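Ovetti teaches two-armed robots to tidy a table from fewer demonstrations

Hebden, Thu 4 October — Hello from the research team at Ovetti! I'm Gemma Wainwright, and I get to share a result we're really chuffed with. Our new training method, Flornberg, lets a pair of robot arms learn to sort a messy tabletop from 300 human demonstrations. Our previous method needed 600 to reach the same score on the same job.

The job sounds dull until you try to teach it. Crayon boxes, bright green plastic bits, a pair of pliers, a tray and a few containers, all at odd angles, and two arms that have to share the space without getting in each other's way.
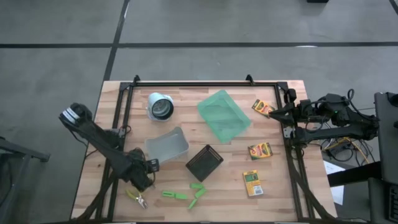 Reravside has been trying the method on its own arms and told us the saving in operator time mattered more to them than the score, though they'd like to see it cope with softer objects before they get too excited. Fair enough — so would we!

What did we change? Mostly the way we pick which demonstrations to record. We used to lay the table out at random and hope for a good mix. Now the system looks at what it has already learned, finds the layouts it's least sure of, and asks the operator for those next. It also learns from the cameras at the wrists as well as the one looking down over the whole table.
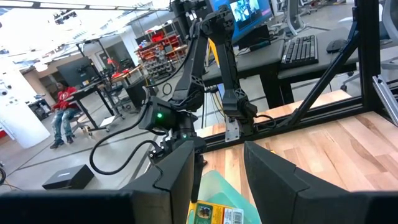
The close-up views help most in the last bit of a grasp, when the fingers are nearly at the object and a small error means a miss. When we trained without them, the scores dropped and the thin items suffered most (crayon boxes were far more forgiving). I'd love to say we predicted that, but we'd put our money on the boxes being the hard part.

We ran 1,443 test trials in all, using table layouts that weren't in the training set. Ten operators recorded the demonstrations, some of them complete beginners, and we kept their clumsy attempts in on purpose. 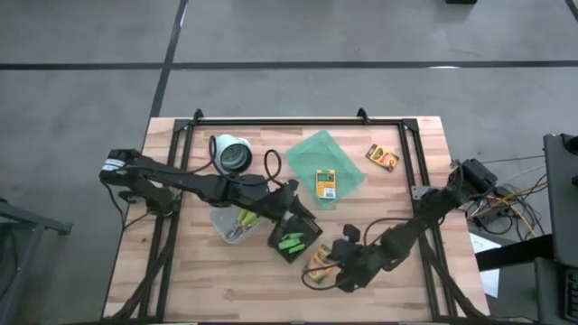
Reading time: 2 minutes

There's plenty left to do. Flornberg still gets muddled when one item sits on top of another, and it can dither when both arms could reach the same thing. We're working on a simple way for the arms to agree who goes first, and we'll put out the full paper, along with our training code, in November.

If you'd like to visit us in Hebden or try the method on your own arms, drop the Ovetti press desk a line and ask for me — I'm always happy to talk about it.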